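Planner gives up above cluttered table in sim, fine when table is clear

Posted by Kumaresan Bhat in Motion planning

Hi all, hoping somebody has seen this before because I've been going round in circles since lunch. I've got a six-axis arm on a pedestal in simulation and I'm planning with Trikia, with the perception side coming from Promine (point cloud in, boxes and cylinders out). The job is simple enough: pick the little coloured cylinders off the table one at a time and put them down at the far end.

With one cylinder on the table it works every time. With six in a loose heap, the plan to the pre-grasp pose is fine, the arm goes there, and then the straight-line move down fails. The log says "start state in collision" and then gives me a link name and "object_2". Sometimes it's object_2 and the left finger, sometimes it's the gripper body.

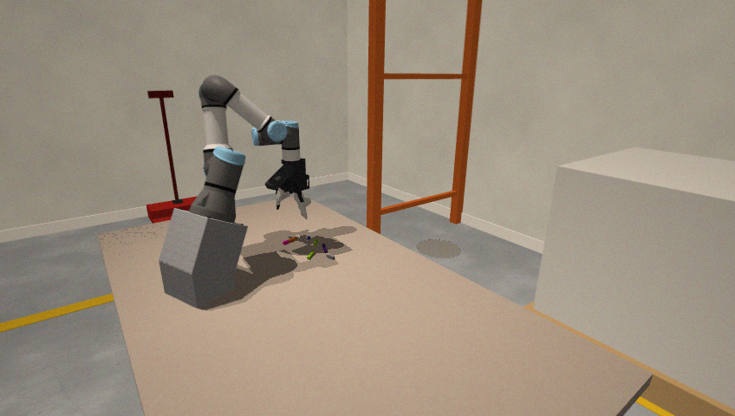
I've tried making the planning time longer, which just means it takes longer to fail. I also shrank the gripper collision mesh a bit and that got me two good picks out of a whole evening, so I don't think that's the real answer. I ran 151 attempts overnight and 104 of them died at the same step. The rest either worked or dropped the thing on the way, but that's a separate misery.

Is there a setting for ignoring collisions on the way down, or am I meant to be doing something cleverer?

Samina Awan

I'd stop looking at the planner and have a look at what it thinks is on the table. Turn on the planning scene display and draw the collision objects over the top of the simulated ones. My bet is that the clustering has joined two or three cylinders together and fitted one great big box round the lot, so your pre-grasp pose is perfectly clear in the simulator and inside a box as far as the planner knows.

Two things to change. First, bring the cluster tolerance down until the cylinders come out separately (start at about half the width of one and work from there). If they're touching you'll never split them on distance alone, so you may need to use colour as well, and yours are nice and bright so that ought to be easy. Second, don't switch collisions off for the whole descent. Allow contact between the fingers and the one object you're picking, leave everything else checked, and put it back afterwards. If you forget to put it back you'll get some very odd plans later on — ask me how I know.

Also check for the arm's own shadow points. If your cloud filter doesn't remove the robot properly you get ghost objects hanging about near the gripper, and those give exactly the same message. Freeze the cloud at the pre-grasp pose and see if there's anything floating.

Tarar

had this, restarted the scene server and it went away. might be old objects not being cleared?

Kumaresan Bhat

Samina, you were right about the box! Drew the collision objects and there was one enormous thing covering nearly half the heap. Dropped the tolerance and I'm getting five separate objects now, with two of them still stuck together. Going to try the colour split after tea.

Tarar, I did the restart too and it made no difference here, but I've added a clear at the start of each cycle anyway.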